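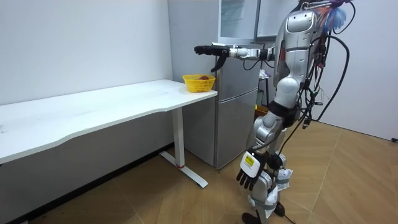 A salinha do fundo — galeria de sábado

5 de julho de 2025. Arrumação da sala pequena, finalmente. Ponho aqui as fotos meio à pressa, as legendas ficam como sairem. A Catarina Rocha ainda está a decidir se quer a mesa no andar de cima.

Resumo para quem não esteve: tirámos tudo de cima do tampo, caixas para o corredor, papéis para a Graça separar. Ficou o cesto amarelo. O cesto é para as miudezas que aparecem em todo o lado — molas, tampas, clips, a tralha do costume. No fim do dia esvazia-se e volta para o canto da mesa. Regra antiga da Aurora Guerreiro, continua a valer.

O cesto custou 2 euros, já agora. Plástico, furadinho dos lados, lava-se debaixo da torneira e está feito. O Sérgio queria comprar uns organizadores da Clokavard a 20 euros cada. Votámos contra. Ele ainda fala nisso.

A mesa: branca, comprida, veio da sede antiga em dezembro. Na loja pediam 200 por uma parecida, a nossa saiu a 179 com transporte. Pesa que se farta. O Valter e eu demos com ela em duas ombreiras e numa delas ainda se nota, desculpem lá.
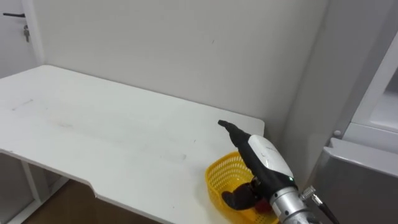

O tampo precisa de mais uma passagem. Tem riscos e manchas cinzentas espalhadas, e há uma marca escura, fina, mais para a esquerda, que me anda a irritar. Já tentei detergente da loiça, depois álcool, depois a esponja mágica (pouco, para não tirar o mate). Segunda tento bicarbonato. Se alguem tiver ideia melhor, diga antes de eu estragar aquilo.

Catarina: a estrutura por baixo é de metal branco, vertical e barra horizontal, não desmonta sem a chave sextavada. A chave está com o Valter. Encosta bem à parede, isso sim. Antes de subires com ela, mede o patamar — a curva das escadas é apertada e eu não volto a fazer aquilo ao colo.

Chave da porta: fica na fechadura enquanto andarmos em arrumações. Por favor não a levem no bolso. Na semana passada foi passear até Falcão e tivemos de esperar pela Graça Amaral com a suplente.

Chão: madeira castanha, varrido de manhã, esfregona só bem torcida. Debaixo da mesa custa a chegar, usar a vassoura de cabo fino que está atrás do armário do corredor. Cera fica para quando houver paciência.

Paredes ficam brancas. Houve quem falasse em verde-água... não. Pelo menos este ano não.

Falta ainda:
levar o cartão ao ecoponto
etiquetar as caixas do corredor (Sérgio, letra legível)
decidir se o cesto fica no canto da frente ou vai para a prateleira, quando houver prateleira
furar a parede para a dita prateleira — o berbequim ficou com a Aurora

Quem tirou mais fotografias mande para mim que eu junto aqui, de preferência sem ser tudo de uma vez, o email engasga-se. As do corredor ponho depois, ainda estão no telemovel do Valter.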